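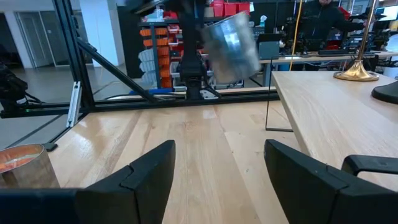 A metal cup and a silver can at the long table in Clivdale.

Clivdale's cup and can drive closes Saturday, and the people running it would like you to look in the back of your cupboard one more time.

The idea is simple enough. Bring any metal cup, tin or can that no longer has a job. It gets wiped, matched with others of its kind if it has any, and put out on the long blond wood table at the old Soler hardware store, where anybody may take it home for free. Whatever is left on Saturday evening goes to the scrap yard in Sisberg, which pays by weight and has no opinion on design.

As of Thu 26 September, the log by the door stood at 2593 pieces. The goal, set last spring in what must have been a modest mood, was 1000.

"I thought we'd get some coffee cans," said Wenceslao Orozco, who had the idea and now has the keys. "We got coffee cans. Then we got everything that had ever been near a coffee can."

That includes camping mugs, cake tins, cocktail shakers missing the part that makes them shake, and a fondue set that has been donated, adopted and donated again in the space of 15 days. Orozco says he recognizes it by the dent.

Cups have been the surprise. Short metal ones with a coppery color inside go quickly, mostly to people who plan to put a plant in them. Tall plain cans go to people with too many pencils. The matching sets go to whoever is standing closest when they are put down, and there was a polite disagreement last week over six tumblers that ended with three going to each household. Both sides are said to be dissatisfied.

So far 760 pieces have found new homes, by the log's count. The log relies on visitors writing down what they take, and Orozco admits that some of them have trouble finding the pen.

The table itself has drawn more offers than anything on it. It was the cutting counter when the Soler family sold oilcloth by the yard, and the long boards have been waxed so often that the ceiling lights show up in them. It is not for sale. A card saying so was taped to one end in the first week, and a second card, in larger letters, was taped to the other end in the second.

Sorting follows a system, though it has been through a few versions. The first was by size. The second was by color, until it emerged that the color of nearly everything was silver. The current one has cups at one end, cans at the other and a middle stretch for objects still under discussion. A lidded cylinder with a spout and two handles has been in the middle since opening day. Visitors have suggested a milk can, a watering can and something to do with bees.

Food cans are welcome if they have been rinsed and have no sharp edge. Aerosols and paint cans are not, and neither is anything with the original contents still in it. This last rule was added after a tin of peaches came in with a best-by date older than the person who brought it.

The neighboring town of Plira has been running a drive of its own, for glass jars, and has let it be known that it is doing very well. Orozco wishes them luck - he also points out that their jars come with lids, and he would be interested to hear whether they are counting those separately.

There is already talk of what to collect next year. Wooden spoons have support. So do picture frames, although one regular argued that frames would bring pictures with them, and that people would then want to discuss the pictures. Baking pans were ruled out quickly by the person who has been doing most of the wiping.

Drop-off and pickup are at the side entrance of the Soler building, from ten in the morning until six through Saturday. Parking is behind the store. Bags and boxes are in short supply, so bring your own, and take them back with you when you leave. Anyone with a truck and a free hour on Saturday evening is asked to speak to Orozco, who will be at the can end of the table.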